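Keeping old storybooks alive on a kitchen shelf

I read myths out loud while the soup simmers, which is how my books end up smelling of onions. Norse ones mostly, some Greek, and a fat secondhand Welsh collection I found in Nunville with 478 pages and a spine like a wet cracker. After enough years of this I've picked up a few habits, so here they are.

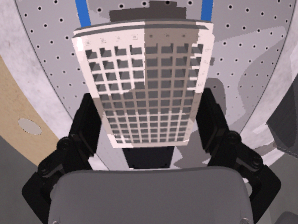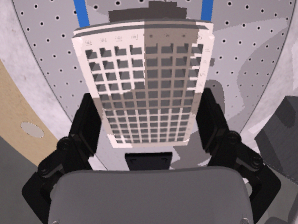
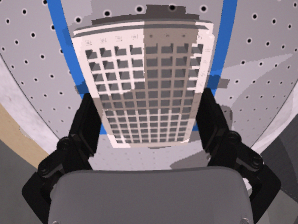
Smell first. Put the book in a lidded tub with an open dish of baking soda next to it (next to it, never sprinkled inside!) and leave it in a closet. My giants-and-trolls book took 16 days. The Welsh one went back in twice and still has a whiff of basement when I get to the part with the cauldron.

Grease spots: lay a paper towel on each side of the page, put something heavy on top and walk away overnight. Cornstarch helps if you catch it fresh. An old butter stain is just part of the story now, I'm afraid. Mine is right on Loki.

For loose pages I use wheat paste, one spoonful of flour to four of water, stirred over low heat until it looks like thin pudding. Brush on a hair of it, slip wax paper on both sides, close the book and weigh it down. Please don't use clear tape. I taped a whole chapter of sea monsters once and it went yellow and crunchy, and picking it off took most of January.

If you want to read while you cook, stand the book in a pot lid rack and hold the pages with two clothespins. I keep mine to the left of the stove, well away from the kettle, and turn pages with the handle of a clean wooden spoon.

Oh, and long names! I write how I say them on a strip of paper and use it as the bookmark, so I'm not stumbling over the same dwarf every evening with a ladle in my hand.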